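Mi segundo año con cubierta vegetal entre los olivos

Cuando compré la parcela de Fostine, el vendedor me dijo que el suelo limpio era la señal de un buen agricultor. Durante los primeros inviernos le hice caso. Pasaba el cultivador tres o cuatro veces, no dejaba ni una hierba y estaba bastante orgulloso del color marrón uniforme de las calles. Después llegaba una tormenta y encontraba la tierra en el camino de abajo.

Son 400 olivos en una ladera que mira al sur. Llevo nueve años viviendo aquí y todavía busco en el diccionario algunas palabras del campo, así que pido disculpas si uso alguna de manera extraña. Por ejemplo, hasta hace poco llamaba «zanjas» a las cárcavas, y un vecino me corrigió con mucha paciencia.

El otoño pasado sembré por segunda vez una mezcla de cebada, veza y un poco de mostaza blanca. La compré en la cooperativa de Druveo, en sacos, y me costó 95 euros con el transporte incluido. El primer año sembré demasiado tarde, casi en diciembre, y la veza nació muy débil. Esta vez lo hice en octubre, dos días antes de una lluvia suave, y en enero las calles ya estaban verdes. Dejé sin sembrar la franja debajo de los árboles, porque allí tengo los goteros y no quiero pelearme con la hierba cuando los reviso.

También dejé dos calles sin cubierta, labradas como antes, para poder comparar. No es un experimento serio. No tengo laboratorio ni repeticiones, solamente una pala, una libreta y un pluviómetro que marcó unos 1012 milímetros entre septiembre y abril, una cantidad muy alta para esta zona.
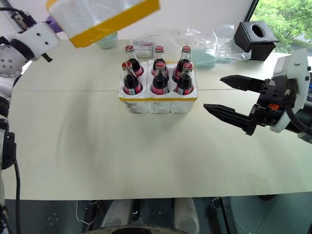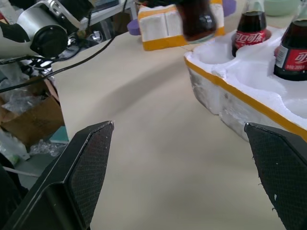

¿Cuándo conviene segar la cubierta en un olivar de secano?

Depende de la lluvia de cada primavera, pero yo prefiero hacerlo antes de que la cebada forme el grano. A partir de ese momento la hierba gasta mucha agua y el olivo la necesita para la floración. Este año segué a finales de marzo, aunque la tierra todavía tenía humedad a un palmo de profundidad.

Los restos los dejé en el suelo. En mayo seguía habiendo una capa de paja bastante gruesa y, al levantarla, encontré lombrices, cosa que en las calles labradas no he visto nunca. La pala también entra con menos esfuerzo. En cambio, la mostaza creció más de lo que yo esperaba y se enredó en el eje de la desbrozadora. Perdí una mañana entera cortándola con una navaja, y el próximo otoño pondré la mitad.

De la cosecha puedo decir poco. Llevé a la almazara de Midik 1539 kilos, menos que el año anterior, pero era un año de descarga y no me atrevo a culpar a la hierba ni a defenderla. Me falta pesar por separado las dos calles labradas, algo que debí pensar antes de mezclar todas las cajas en el remolque.

Para octubre quiero probar con más veza en la parte alta, donde el suelo es pobre y tiene mucha piedra. Ya he reservado la semilla.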